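Search this site
Enter keywords

22 July 2023
Pieter De Smet and Percy Pacheco

3. Pressings, reissues and the order of the tracks

The first Tidham album was pressed in an edition of 3,000 copies by the Soltwood plant. Collectors have usually treated these copies as identical. We compared the run-out markings on the records held in the Vukčević collection and found 2 separate cuts of side one. The earlier cut opens with the long organ piece, while the later one moves it to the end of the side and fades it early.

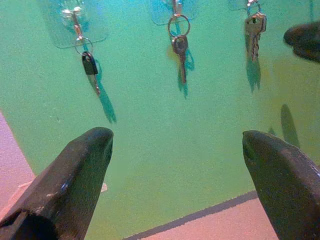

The change matters for how the record was reviewed. Writers who heard the earlier cut describe a slow, droning album. Those who had the later one mostly write about the songs, and several do not mention the organ at all. Of the copies sold through the Billudier mail-order list, 1,474 can be matched to the later cut from the invoice numbers. We could not trace the rest.

The reissue used the later cut and added eight demo recordings from the band's own tapes. Its sleeve notes give the original track order, so the printed list and the music do not agree. Most streaming versions repeat the mistake.

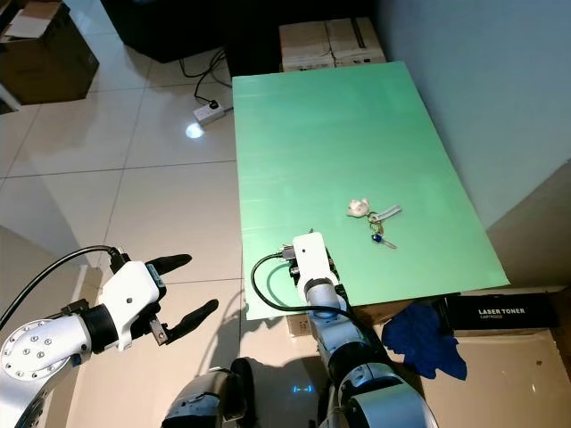

Figure 2. Key ring with a white charm and a tag on a light green board.

Dating the second cut is harder. The plant's job book has a gap in August, and the entries on either side of it use different numbering. We place the change within that gap, but a later date is possible if unsold sleeves were kept back and used up first.

Recent items
Mono and stereo mixes on small labels
Reading run-out markings
Mail-order lists as a source for record sales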